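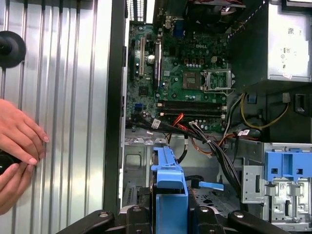 Flexible Working Requests at Four Small Employers

Student project report, Work and Employment module

1. Aim

The project looked at how small firms deal with requests for flexible working, and whether staff know what they are entitled to ask for. We wanted to compare what is written in staff handbooks with what employees say happens.

2. Background

Employees in Great Britain with 26 weeks' service can ask to change their hours, their working days or their place of work. The employer must deal with the request in a reasonable manner and can refuse it only on certain business grounds. It is a right to ask, and the employer does not have to agree. Only one request can be made in any 12 months.

3. Method

Four firms took part: Flatus, Clustlow, Iyer and Walell. Each gave us its written policy and passed a short questionnaire to its staff. We sent out 103 questionnaires and 50 came back completed. Replies were anonymous. We did not ask for job titles, as in the smaller teams this could have shown who had answered.

The questionnaire asked whether the person had ever made a request, how it was made, how long the answer took and whether reasons were given for a refusal.

4. Findings

Of the 50 people who replied, 34 knew that they could make a formal request. Far fewer had done so. Most changes to hours had been agreed in conversation with a line manager and never put in writing. Several people said they preferred this, but two had lost an informal arrangement when their manager left.

The policies differed a good deal. Clustlow and Walell set out each step, including an appeal. Iyer's handbook had one paragraph telling staff to speak to their manager. The policy at Flatus still said that only parents and carers could apply, which has been out of date since 2014. We told the firm and it said the wording would be changed in January.

Refusals were usually explained by the need to cover opening hours. Staff who had been given this reason in writing were more likely to call the decision fair.

5. Limits of the study

Fewer than half of the questionnaires were returned, and people with a strong view may have been keener to reply. We did not interview managers.

Report completed Sunday, December 25, 2022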